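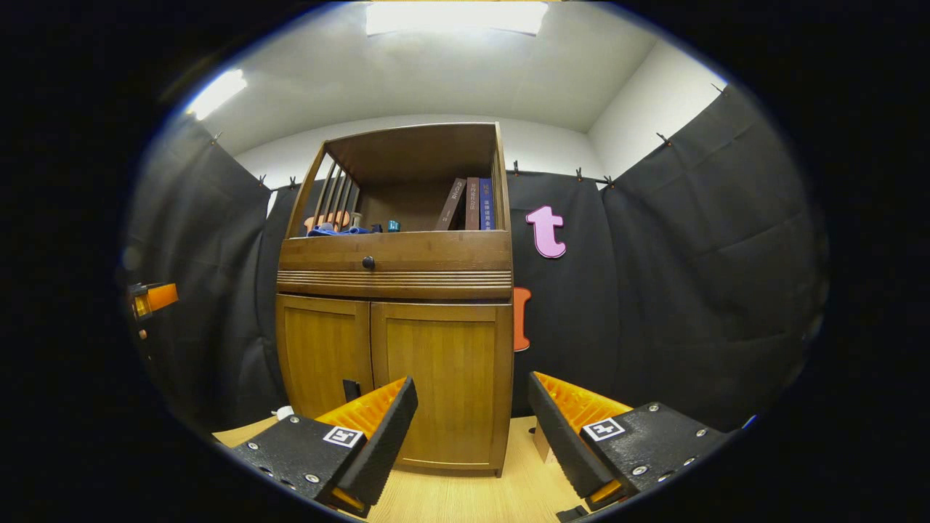

Laurențiu Surdu had wanted the cabinet for two years before it was his, and on the first evening he did nothing but open and shut the drawer.

"Listen to that!" he told his sister on the phone, holding it down by the little dark knob. "Did you hear it?"

"I heard a drawer," she said.

But what a drawer! It ran the whole width of the thing, and it came out with a low hum, like somebody agreeing with you from another room. Their grandfather had kept string in it, and train tickets, and 464 buttons, counted by two bored children one wet November in Dandthorpe. Laurențiu had argued for 465 and still believed he was right.

Now it was time to fill it again, and he could hardly wait. He started with the open shelf, the best part (he had always loved the slats down the left side, which had been the bars of a jail, then a harp, then the gills of a very large fish). Three books went against the right wall: the brown, the reddish one, the dark blue. The brown one leaned. He straightened it and it leaned again, and he decided he liked it that way -- it looked as if it were listening to the others.

Then the teal cup, a little to the left. Then the blue cloth, which he had meant to fold and didn't. He had been polishing since lunch, working the corner of it along every groove in the molding under the drawer, and the wood had come up the color of honey on toast.

"You're still there?" said his sister.

"I'm doing the doors."

"Is the wide one sticking?"

He knelt and tried it. It stuck, then gave all at once with a bark, exactly as it had when they were small and sneaking the walnuts, and he laughed so hard he had to sit down on the floor.

"Do it again," she said. "Hold the phone closer."

He did it again.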